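Subject: Re: [oldrecords] Anyone else still playing Isside?

On a February evening, a list member wrote:

> I dug out the first Isside album last night and it did nothing for me.
> Same pressing, same deck, same sofa. I loved this record in 2003.
> Has it gone off, or have I?
>
> Also, is the Moser reissue worth the money? My copy of side two
> has a scratch right through the slow one.

You have, I'm afraid. Vinyl keeps better than we do.

I had it on cassette first, taped from a friend's copy, with the last song chopped off where the tape ran out. I played it for a whole summer in a car with one working speaker — the left — and so I never heard the piano. When I finally bought the LP I thought somebody had added one, and I was quite cross about it. I still sing the song with the ending missing.

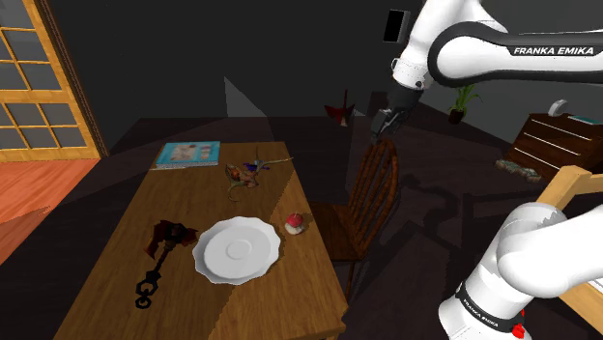 Wooden table and chair, with a Franka Emika arm.

As for the reissue, mine is number 2252, out of a "strictly limited" run that was meant to stop at 900. Make of that what you will. The sound is fine, a bit bright at the top, and the slow one is all there. The sleeve notes are in grey type on slightly darker grey. I paid 20 quid at the Renum record fair and didn't feel robbed until I got it home and read the number.

If you only want the slow one, the old Arix compilation has it, third track on side one, and turns up in charity shops between the brass bands and the aerobics.

Try it in the car before you give up on it. Left speaker only.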